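Okex opens bench room for desktop and tower repair at Driltesness

Reading time: 5 min
Last updated: Tuesday, 9:40 a.m.

FOR IMMEDIATE RELEASE

DRILTESNESS - Okex opened its new bench room to the public this week. Old desktop towers in, working desktop towers out, parts saved from the ones that can't be fixed. Doors open 9 a.m. to 5 p.m. weekdays, side entrance on the Wainwright building, ring the bell if the front is locked.

The room takes in office and home desktops, small servers and workstations. No laptops for now. No printers, no phones, no televisions. Monitors by arrangment only, call first.

Okex has worked on desktops out of a shared storeroom since the program began. Took in 2,275 machines over that time, most of them from small offices, school labs and people clearing out a spare bedroom. The storeroom had one good outlet and a sloping floor. The new room has benches, shelving to the ceiling, a proper sink and a locking cage for drives.

What happens to a tower when it comes in

Every machine gets a tag at the counter. The tag stays on through the whole visit, even if the machine ends up as parts. Side panel off, dust out, a look over the board. Then power supply, memory, drives, in that order. Each gets a line on the sheet. Machines that pass are put back together, wiped down and set up with a clean system. Machines that don't pass go to the parts shelf.

Memory gets pulled and tested a stick at a time. Slow, but it catches the bad ones. Coolers come off if the old paste has dried out, and the processor is checked for bent pins or a dirty underside before anything goes back on. Power supplies are tested off the board first. A supply that fails is not opened or repaired, it goes straight to the recycler.

Drives are handled on their own. Nothing on a drive is opened or read. Owners choose at the counter: wipe and reuse, wipe and return, or destroy. Wiped drives get a printed slip with the serial number. Destroyed drives get one too. Anyone who wants to keep the drive can have it pulled at the counter while they wait, no charge.

Work is done with the tower flat on its side, board facing up. Easier on the slots, easier on the wrists, and screws fall where they can be found. 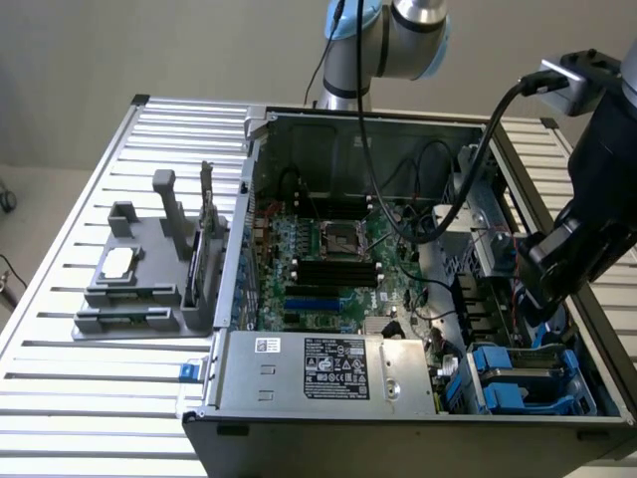

Page 2 of 3

The green board, its bare processor socket and the black memory slots are all within reach once the side panel is off. The silver power supply sits at the front left corner of the case as it lies on the slotted aluminum table, and the metal drive cage is over to the right of the board. Most repairs at Okex come down to those few parts. New supply, new memory, new drive, fresh paste. Boards are replaced only when a matching one is on the shelf.

The parts shelf

Good parts from dead machines are the reason the repairs stay cheap. The shelf in the new room is sorted by type and then by age. Memory in trays. Coolers in bins with their screws bagged and taped to the side, a lesson learned the hard way in the old storeroom. Power supplies stacked by size. Expansion cards in sleeves. Case screws in coffee cans, sorted coarse from fine by whoever has ten spare minutes.

Parts are for sale to the public at the counter too. Prices on the wall. Everything sold has been tested in the room and can come back within the month if it turns out bad. Bring the tag.

Most wanted right now:

- matching pairs of desktop memory
- processor coolers with all mounting hardware
- small form factor power supplies
- drive brackets and rails, any make
- blank slot covers, people throw these out, please don't

Not wanted: loose ribbon cables, floppy drives, swollen anything.

Isa sets aside first machines

Part of what comes through the room goes out again under Isa, the Okex program that places refurbished desktops with households that have none. Isa machines come with a keyboard, a mouse, a power cord and a printed sheet on getting started. Plus a phone number that gets answered during opening hours. The first batch from the new room is 113 towers, going out in September ahead of the busy school weeks. Applications for that batch are open now at the counter or by mail. One page, no proof of income asked.

Households already on the Isa list do not need to apply again. They keep their place. Pickup times will be sent out by text message, and delivery is available inside the Driltesness town limits for people who can't get to the building.

How to drop off

Bring the tower. Leave the screen at home unless it has been agreed. Power cord is helpful, manuals and driver discs are not. If the machine has been stored in a damp basement or garage say so at the counter, it gets dried out before it's plugged in. If it was working when it was put away say that too. A note taped to the side is fine. "Makes a noise then stops" is a perfectly good note.

More than 70 machines can be held at one time on the intake shelves. When the shelves are full drop-off pauses for the day and a sign goes on the door. Schools and offices with a large number to hand over should call ahead and book a slot. Loading bay is at the back of the Wainwright building, ramp on the left, low ceiling.

Please don't leave machines outside overnight. Rain gets in, and then it's scrap.

Costs

Drop-off is free. Cleaning and a basic check for a machine you want back is a flat fee posted at the counter. Parts are extra and nothing gets fitted without a call first. Repairs usually take a week, longer if the part has to be found. Machines not picked up after two reminder calls go to Isa or to the parts shelf.

Open bench

Tuesday evenings the room stays open late, 6 p.m. to 8:30 p.m., for people who would like to work on their own machine. Tools, wrist straps and good light provided. Somebody from Okex is on hand for questions. Bring your own parts or buy from the shelf. Places are limited by bench space so sign up at the counter, or call the same day and ask if there's a gap. Under 16s welcome with an adult.

First few evenings will stick to the basics: opening a case, cleaning it, swapping memory, fitting a drive. Later ones will cover removing a cooler and seating a processor, which makes alot of people nervous and takes a couple of minutes once you've seen it done.

About Okex

Okex repairs, reuses and recycles desktop computers in Driltesness and nearby towns. It runs the bench room, the parts counter and the Isa household program from the Wainwright building. Metal and boards that can't be used go to a licensed recycler.

Press visits by arrangement, mornings preferred. Owners' machines may not be photographed with the tag showing. Further photographs of the room and a copy of the price list on request from the Okex press desk.

ENDS

Contact: Okex press desk, Wainwright building, Driltesness | © Okex. All rights reserved. | Back to top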